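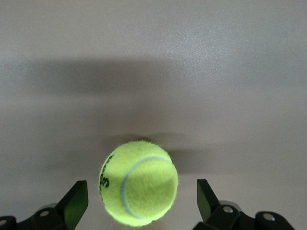 Home > Local News > Out and About

4 min read

We use cookies to make the site work and to see which stories you like. By carrying on you're agreeing to this.

Old tennis balls wanted (and some going spare) at the Kendorwood ball swap

May 4, 2018

If you've got a tennis ball at the bottom of a kit bag, under a hedge or wedged behind the tumble dryer, the people at Kendorwood courts would like it, please. The swap bins are open again from this weekend and I popped down for a nosy while they were being set out.

It's a simple idea. You bring in your tired balls, they get sorted by bounce, and the ones with a bit of life left go into the practice baskets. The flat ones go to dog owners, schools (chair legs!) and anybody else who asks nicely. Last year it was all done out of one crate by the gate, and the crate filled up so quickly that people were leaving carrier bags on the wall. So this time there are proper bins, with lids, and a table under the pavilion porch where the sorting gets done in the dry.

Hajnalka Nyitrai coaches the juniors on Saturday mornings and the swap was her idea in the first place. She had me dropping balls from shoulder height within a minute of my arriving, notebook still in my pocket. You're looking for it to come back up past your waist, or near enough. If it gets to your knee and gives up, it's a dog ball. I had two that I thought were perfectly good and she just looked at me and pointed at the other bin.

"People keep them for years because they still look yellow," she told me. "The felt can be lovely and there's nothing inside it any more. Give it a squeeze, you'll soon know."

I gave it a squeeze. I now can't stop squeezing them. There was a ball in my car that I've been driving about with since January and it turns out to be about as lively as a satsuma.

The aim is 200 balls by half term, which sounds like a lot until you see how a beginners' group gets through them. They go over the fence, they go in the brook, they go home in pockets. Hajnalka says the little ones learn far more quickly when there's a full basket next to them and no long trudge to the back netting between shots, and I can believe that. I had a go from the service line and most of mine would have needed fetching from the allotments.

What's your ball worth?

Nothing changes hands for a straight swap. Bring some in, take some home, and there's no need for it to be the same number, although if you turn up with one and leave with a bagful you may get a Look. If you haven't got any to bring you can fill a bag from the practice bin for £5, and the money goes towards a new net for the far court. The current net has been there for 23 years and has been darned so often in the middle that it's more string than net. I remember it being put up, which made me feel marvellous.

The only balls they can't use are ones that have been properly chewed (they don't mind a toothmark, they do mind a hole) or anything that's been sitting in oil or paint. The soft sponge ones are fine as well, just keep them separate, and the bigger red and orange junior balls are very welcome as they cost a fair bit new and children grow out of them in no time.

Don't worry about makes or numbers. I asked about the numbers, having always assumed that a 3 was somehow faster than a 1, and was put right by Gunther Schmieder, who was screwing the last hinge on a bin lid. It's only there so you can tell yours from the ones on the next court. All these years I've been picking out the higher ones for my serve! Gunther was very kind about it, and then told the next person who came through the gate.

He built the bins himself from pallets given by Menel, the garden place on the ring road, and they're sturdy enough to sit on, although there's a sign asking you not to. The lids have a round hole cut in the top so you can post your balls through without opening anything. It's oddly satisfying. There was a small queue of children doing it over and over, and Gunther was emptying the bin out of the back for them to do it again, so I'd say the lids have been tested.

Where to drop them off

You can leave balls at the courts whenever the gate is open. If that's a trek, the Mikau café by the station has a tub next to the umbrella stand, and Szűcs the shoe repairers will take them over the counter during shop hours. Please don't leave them outside Szűcs overnight. Last year a bag split and there were tennis balls all the way down to the crossing in the morning, and not everyone on the 7.40 saw the funny side.

For anybody who hasn't been before, the courts are 200 metres past the church on the left, down the track that looks as though it's somebody's drive. Keep going. Parking's tight on Saturdays, so leave the car at the rec if you can and come in through the bottom gate, which sticks a bit and wants lifting as you push.

What the dogs get

I did ask whether the dogs were getting a fair deal and I'm told they are. A box of the flat ones went over to the dog-walking group before I arrived, and there was already a spaniel by the pavilion with a very firm view on which box was his. Hajnalka's one request is that dog owners take a new ball away once it starts to come apart, as the felt isn't good for them to swallow and gritty old balls can be hard on their teeth. She'd also rather you threw them somewhere other than the courts. The spaniel wasn't listening.

There's talk of a sorting morning later in the term with tea and a bounce competition, if there's enough interest, but no day has been picked yet. If you fancy lending a hand with that, just say so at the porch table. No tennis needed. You only have to be able to drop something and say how high it came back up, and Hajnalka reckons even I'd be all right at it after a bit more practice.

I went home with a bag of practice balls, a sore shoulder and pallet dust all over my good trousers. I've since been through the shed and found another seven under the barbecue cover, one of them so bald that my daughter thought it was a lemon. They'll be going in the Mikau tub on Monday with my coffee.

Like this? Get our weekly round-up of local stories in your inbox. Enter your email to sign up. You can unsubscribe at any time.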